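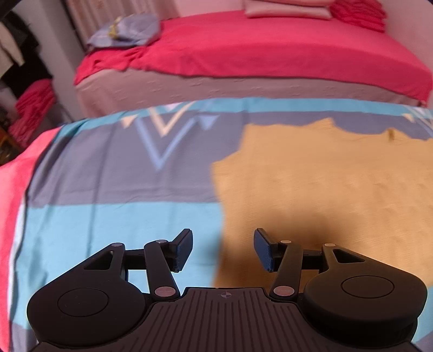

The duvet cover on the bed, chevrons towards the top.

Home | Reviews | Bedding | Laundry | Contact

Halás duvet cover, double
By Kristýna Ďurica, February

The Halás is sold by Jistness in one pattern only, broad bands of blue and grey with a chevron motif. The maker gives the fabric weight as 235 g per square metre. I have used it for 4 months, mostly as a surface for sorting and folding clothes.

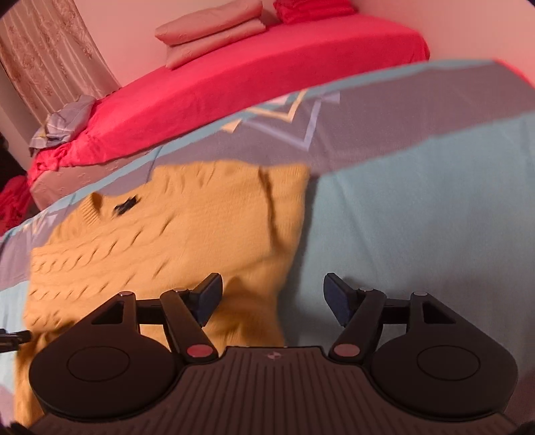
Knitwear is the harder test of a cover, as coarse yarn sheds and drags. The mustard cable-knit jumper folds to a thick block with raised ridges, and on a slippery cover a block like that slides when the bed is knocked. On the Halás it stays put. Yellow fibres do collect on the blue bands — a lint roller lifts them in two passes.

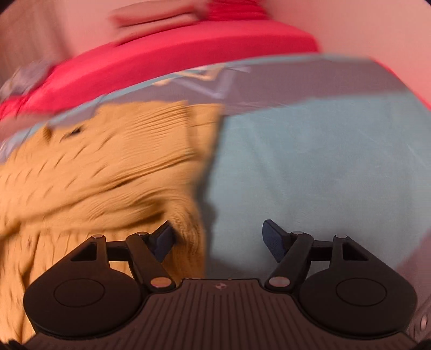

Washing is less satisfactory. After the first cycle my cover had lost 4 cm in length, and the corners of the duvet now bunch slightly. Colour has held. The buttons are small and stiff, and there are no corner ties.

Price paid: 88 euros. The Fisto equivalent costs 109 and has ties. I would buy the Halás again, one size up.

Recent reviews
Fisto duvet cover, double
Nondum drying rack
Jistness pillowcase pair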